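Centre de formation de Mondby
Maintenance et montage, première année
Polycopié du module 4 : la visserie dans les assemblages démontables
Intervenants : Mwangi Chege (cours), Mwajuma Shirima (travaux pratiques, salle 111)
Version du 3 juillet 2023

Ce polycopié reprend le cours et ajoute ce qui n'a pas été traité au tableau, en particulier la partie sur les finitions. Les filetages eux-mêmes (profil, pas, tolérances) ont été vus au module 3 et ne sont rappelés que brièvement.

1. Ce que fait une vis

Une vis serrée est un ressort. En tournant la tête, on allonge légèrement la tige, et la tige allongée comprime les pièces l'une contre l'autre. Cette force de compression s'appelle la précontrainte. C'est elle qui tient l'assemblage, par le frottement entre les faces en contact.

Une vis travaille mal en cisaillement. Si deux plaques glissent l'une sur l'autre et viennent porter contre la tige, la précontrainte était insuffisante ou elle a été perdue. Quand l'effort transversal est important, on ajoute une goupille, un épaulement ou un centrage, et la vis ne sert plus qu'à plaquer.

Le couple appliqué à la clé ne se transforme qu'en petite partie en précontrainte. Pour une vis ordinaire montée à sec, la moitié environ du couple part dans le frottement sous tête, une bonne partie du reste dans le frottement des filets. Toute modification de l'état de surface (huile, graisse, revêtement, rondelle) change donc la précontrainte obtenue au même couple. Nous y reviendrons au point 4.

2. Désignation

Une désignation complète comprend la forme de tête, le diamètre nominal, la longueur, la classe de qualité et éventuellement le revêtement. Exemple : vis à tête cylindrique à six pans creux, M5 x 16, classe 8.8, zinguée.

La longueur se mesure sous tête, sauf pour les têtes fraisées, où elle se mesure tête comprise. L'erreur revient tous les ans au contrôle.

Pour les vis en acier, la classe s'écrit avec deux nombres séparés par un point. Le premier, multiplié par 100, donne la résistance à la traction en mégapascals. Le produit des deux, multiplié par 10, donne la limite d'élasticité. Une vis 8.8 a donc une résistance de 800 MPa et une limite d'élasticité de 640 MPa.

Pour l'inox, le système est différent. A2-70 désigne un inox austénitique de nuance A2, avec une résistance à la traction de 700 MPa. A4 désigne une nuance qui supporte mieux les chlorures. Il ne faut pas remplacer une vis 12.9 par une vis A2-70 sous prétexte que le diamètre et la clé sont les mêmes.

3. Têtes et empreintes

Tête hexagonale. Se serre par l'extérieur, accepte un couple élevé, demande de la place autour pour la clé ou la douille.

Tête cylindrique à six pans creux (CHC). Se serre par le dessus. Peut être noyée dans un lamage. C'est la tête la plus courante en mécanique.

Tête bombée à six pans creux (BHC). Plus basse, plus large, empreinte moins profonde. La clé est plus petite que pour une CHC de même diamètre. À éviter pour les serrages importants.

Tête fraisée à six pans creux (FHC). Affleurante, centre la pièce par son cône. Deux vis fraisées sur une même plaque ne pardonnent aucun écart d'entraxe.

Vis sans tête. Se bloque sur un arbre ou sert de butée réglable.

Clés pour les dimensions courantes, à connaître par cœur :
M3 : clé de 2,5 pour une CHC, clé de 2 pour une BHC
M4 : clé de 3 pour une CHC, clé de 2,5 pour une BHC
M5 : clé de 4 pour une CHC, clé de 3 pour une BHC
M6 : clé de 5 pour une CHC, clé de 4 pour une BHC
M8 : clé de 6 pour une CHC, clé de 5 pour une BHC

La clé doit entrer jusqu'au fond. Une empreinte pleine de poussière ou de peinture se nettoie à la pointe à tracer avant d'y mettre l'outil. Les clés à bout sphérique servent à l'approche ; le serrage final se fait avec le bout droit. Une clé dont les arêtes sont arrondies se meule de quelques millimètres ou se jette.

4. Finitions

Acier brut noir. Il s'agit en général d'un oxyde ou d'un phosphate très mince, huilé. La protection contre la corrosion est faible et dépend de l'huile. Les classes 10.9 et 12.9 sont souvent livrées ainsi.

Zingage électrolytique. Aspect gris argenté clair, parfois bleuté. Bonne tenue en intérieur. Sur les aciers très résistants, le dépôt électrolytique pose un problème de fragilisation par l'hydrogène, traité par dégazage au four.

Inox. Gris, plus terne ou plus brillant selon le fabricant. Le couple inox sur inox grippe facilement : serrer lentement et mettre de la pâte.

Anodisation. Elle concerne les pièces en aluminium et non les vis en acier. La couche est dure et isolante, et peut être teintée dans la masse de l'oxyde. Les rayures profondes laissent apparaître le métal clair. Sous les têtes de vis, la couche peut s'écraser ou s'écailler, avec une petite perte de serrage à la clé. On contrôle alors le couple une seconde fois après mise en service.

On ne reconnaît pas une classe à la couleur. Une vis noire peut être en 8.8, en 12.9 ou en inox noirci. Une vis grise peut être zinguée, nickelée ou en inox. L'aimant élimine une partie des hypothèses, le marquage sur la tête règle la question quand il existe, et sur les petits diamètres il manque souvent.

5. Articulations et axes

Dans une articulation, deux pièces doivent rester plaquées sans être bloquées. Si l'on serre simplement une vis à travers les deux, on obtient soit un point dur, soit du jeu. La solution habituelle est l'axe épaulé : la tête vient en appui sur l'épaulement, la vis est serrée au couple, et le jeu fonctionnel est fixé par la longueur de l'épaulement. On peut aussi monter une entretoise, une bague ou un roulement.

Sur un plan ou sur une pièce, il faut donc distinguer les fixations fixes (qui plaquent) et les axes (autour desquels quelque chose tourne). Les deux peuvent se trouver à quelques millimètres l'un de l'autre. Dévisser l'un en croyant dévisser l'autre désaligne l'ensemble. Avant tout démontage, on fait bouger la pièce à la main, hors énergie, et on repère ce qui reste immobile.

6. Relever la visserie avant un démontage
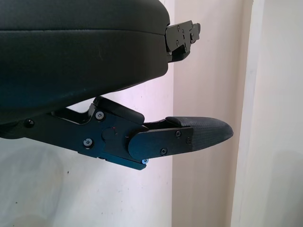
Le relevé se fait pièce par pièce, en séparant les fixations par aspect avant de chercher leur dimension. On note la position, la couleur, le type d'empreinte si elle est lisible, et on laisse la case vide si elle ne l'est pas. Sur la patte du haut, les trois petites vis noires se confondent presque avec le métal et s'oublient facilement au premier passage ; l'empreinte sera relevée de près. Sur le bloc articulé du dessous, les deux vis gris argenté à six pans creux se repèrent tout de suite, et entre elles se trouve le disque rond du pivot, légèrement en relief, à inscrire dans la colonne des axes. Un point rouge minuscule se trouve juste à sa droite. On le reporte sur le croquis tel quel, sans interprétation : un point de couleur peut être un repère de montage, une marque de contrôle ou une trace accidentelle, et seule la notice permet de trancher. La différence de couleur entre les vis ne prouve pas non plus un remplacement.

Colonnes de la fiche de relevé :
Repère sur le croquis
Fonction supposée (fixation, axe, réglage)
Tête et empreinte
Clé essayée
Diamètre et longueur après dépose
Aspect
Frein filet : oui, non, traces
Observations

Chaque vis déposée va dans la case du bac qui porte son repère. Les longueurs différentes sur une même plaque sont fréquentes, et une vis trop longue dans un trou borgne bute au fond avant de serrer quoi que ce soit. Les bacs Stolthorpe de la salle ont des cases numérotées ; ne pas les empiler ouverts.

7. Freinage

Une vis se desserre surtout par glissement transversal répété entre les pièces, plus que par vibration dans l'axe. La rondelle fendue classique a peu d'effet dans ce cas.

Solutions retenues dans ce module : précontrainte correcte, vis assez longue par rapport à son diamètre, rondelles à rampes, écrou frein, frein filet liquide.

Pour les TP on utilise le frein filet Nukex, résistance moyenne. Dégraisser les deux filets, une goutte sur la zone en prise, essuyer l'excédent. Attendre la prise indiquée sur le flacon avant toute charge. Tenir le produit loin des bagues et des roulements. À la dépose, les résidus se retirent à la brosse laiton avant remontage.

8. Travaux pratiques

TP 1. Tri de visserie. Le lot de récupération fourni par l'atelier Rweyemamu contient 2 000 pièces mélangées. Chaque binôme en prélève une boîte, trie par diamètre, puis par tête, puis par aspect. Calibre à filets et pied à coulisse obligatoires. Les vis à empreinte abîmée vont au rebut.

TP 2. Relevé et démontage d'une articulation à deux plaques. Fiche complète et croquis à rendre avant la dépose de la première vis. Mwajuma Shirima signe le croquis.

TP 3. Remontage au couple. Approcher toutes les vis à la main, serrer en croix à mi-couple, puis au couple final. Vérifier la rotation libre de l'axe après chaque passe.

Exercice à préparer pour la reprise d'août

Une plaque en aluminium anodisé de 6 mm est fixée par trois vis CHC M4 dans un bloc en aluminium, trous borgnes taraudés sur 10 mm, perçage à 13 mm. Choisir une longueur de vis normalisée. Justifier la longueur en prise et la réserve au fond du trou. Indiquer la clé. Dire ce qui change si l'on remplace les CHC par des BHC.

Les copies sont à remettre à Mwangi Chege. Croquis au crayon accepté, cotes à l'encre.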